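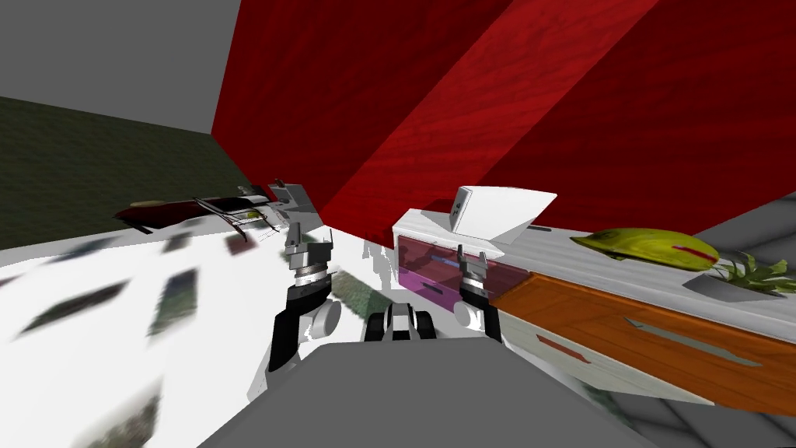 How do you split jobs between a two-arm robot and staff in a model apartment?

Asked March 2019

I run shift planning at Marero, where we turn over furnished rentals. Management wants a two-arm mobile unit to take over drawer and cabinet checks, and we are testing the routines in simulation first. Staff now do 283 units a month. My question is what happens to their task list. Do you cut the hours or rewrite the job?

3 answers

Rewrite the job. At Kocabaş we moved drawer checks to the robot and kept people on anything soft or wet – bedding, rugs, bathrooms. Hours stayed the same for the first 100 units. The main change was that one person per shift now clears stopped runs, and that has to be on the schedule as a task with its own time. If it isn't, it comes out of breaks.

Set a reach limit before you write the schedule. Handles and drawer fronts go on the robot's list, and items on the countertop stay with staff until the grip settings are signed off. A simulated kitchen corner is enough to settle most of the drawer positions.

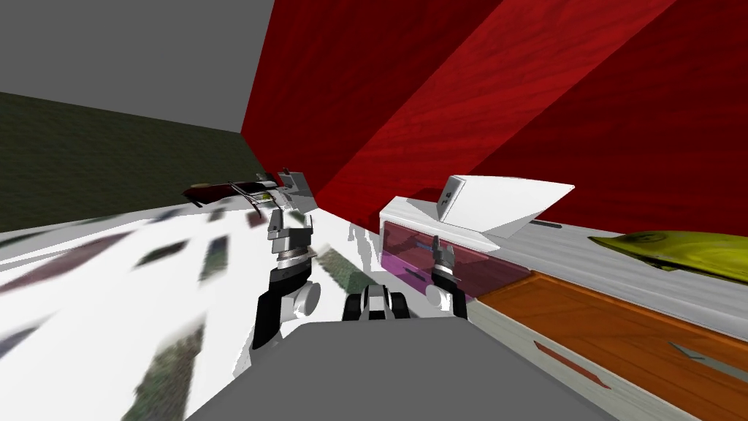
Bianca Matei: I'd add pay grade to that. Our people at Grakik were resetting the unit for five months on the cleaning rate. It was fixed in July after they logged 149 resets. Write the new duty into the contract before the pilot starts.

depends on the site. ours did 80 units and then they stopped the trial

12 shares | 3 comments

Comments

Does the reset person need a training certificate?

Ureo gave us a half-day course. No certificate.

Following, same situation here.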